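Setting Grip Force for Soft Fruit on a Two-Finger Gripper

Filed under: Grippers & End Effectors

Applies to the Gruvska shop arm with the Welten controller, firmware 2495 or later. Peeled or partly peeled citrus is the test object.
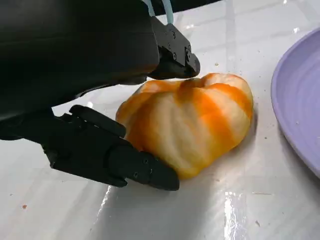 1. Before you start

Power the arm with the fingers clear of the table. Check the screws on both fingers and snug any that turn. A loose tip moves under load and the force reading will drift.

Wipe the tabletop. On a glossy top, juice lets the fruit slide when the first finger touches it.

2. Zero the fingers

Open the gripper fully and run the zero routine from the controller menu. Close on nothing, wait for the stop, then open again. Repeat until two readings in a row match.

3. Set the limits

Enter these in the grip profile:

force_limit = 50
close_delay_ms = 500
retries = 2

Force is in controller counts. Pith gives more than rind does, so a profile tuned on whole oranges will dent a peeled one.

4. Approach

Set the orange on its flattest side. Bring the open fingers in from the side with one tip near the top of the fruit and the other low. Stop before closing and look at the spacing. If one tip is already touching, jog away from it in small steps. The controller counts early contact as load and cuts the close short.

5. Close and lift

Run the close at low speed. Lift a short distance, hold, and set the fruit down beside the plate before trying a full transfer. If it slips, raise force_limit by 2 and repeat. If the tips leave marks, go down by the same amount.

Save the profile under a new name. The default slot is overwritten on update.

Related
- Routing air line on the Gruvska arm
- Bundgaard finger blanks: drilling guide
- Gomwood bench mount, March revision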